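Sotdale Forums > Robotics and Automation > Visits and Open Days

Trutance open day, kitchen task demo

kettlehook
Posted 9:14 am

Went to the January open day at Trutance and wanted to write up the kitchen demo before I forget it. They ran groups through in 30 minute slots. Ours was led by Obadia Mussa, who works on the arm software. Hiba Dabbas did the second half and took the questions.

The task was toaster oven work: door, rack, bowl, knobs. One arm with a two-finger gripper and a camera at the wrist. They let us take pictures as long as we stayed behind the tape. 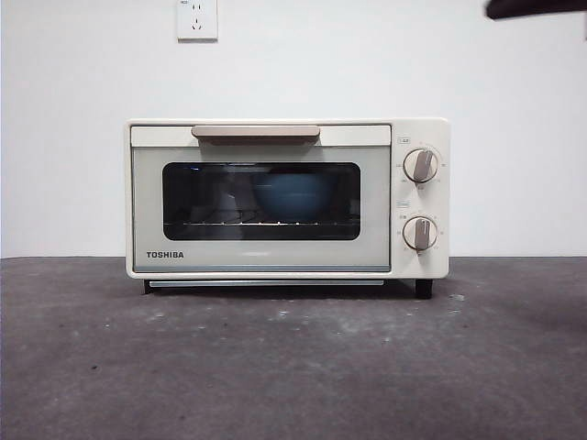

Category: Demo reports

The bowl in the oven is the blue one, on the wire rack. You can make it out through the glass, but the glass is dark and it picks up reflections from the room. Mussa said that is why they picked this oven. A clear door would be easier for the camera and they didn't want easier.

The oven is a regular Toshiba countertop model with two dials on the right. We got to see the door and the bowl worked on. The dials were talked about but not run for our group, which was a letdown for me.

plumb_bob_42
Posted 9:51 am

I was in a later group and we did get the dials. Top one only. It took 3 tries to get a grip on it and then it turned fine. Dabbas told us the fingers slip if they come in at the wrong angle to the bar on the knob.

I'd disagree that the glass is the hard part. The handle is. It's a long flat bar that doesn't stick out far from the door, and the fingers have to get behind it.

kettlehook
Posted 10:05 am

Fair. On our run it got the door on the second try, so maybe I didn't notice how tight it was.

wendmoor
Posted 10:22 am

Did they say how much of it was being driven by a person? I went to the Pruvost one and most of it was a guy with a controller behind a curtain. Not knocking it, but they should say so.

kettlehook
Posted 10:40 am

Yes, they said it up front. The first part of our slot was driven by hand, with Mussa at the controls, and the rest was the arm on its own. They had a screen up with the wrist camera on it, and that was the best part of the visit. You see how little the thing has to go on when it's close in.

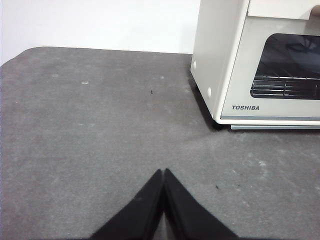

Re: What the wrist camera gets

plumb_bob_42
Posted 11:02 am

That's a good one to show people. Both fingertips near the middle, the corner of the oven off to the upper right, and a lot of gray mat. No handle to be found in that view. It has to know where the door is from somewhere else.

wendmoor
Posted 11:16 am

Or it swings over and looks. Plenty of systems run on a wrist camera alone. I don't think one still tells you much.

plumb_bob_42
Posted 11:29 am

Dabbas told my group they use a fixed camera as well as the wrist one. I'm going by that, the still just fits with it.

wendmoor
Posted 11:33 am

OK, then I'll take it.

hobnail
Posted 12:47 pm

Is it worth the drive with a teenager? Mine is into this stuff but gets bored if it's all slides.

kettlehook
Posted 1:10 pm

There were 2 slides at the start and then it was all demo. Stand on the left side if you can, the people in front block the screen otherwise. Parking is behind the Hosari building and you walk through. Bring a drink, the machine in the lobby was out of order when I was there.

hobnail
Posted 1:18 pm

Thanks. Will put our names down for the next one.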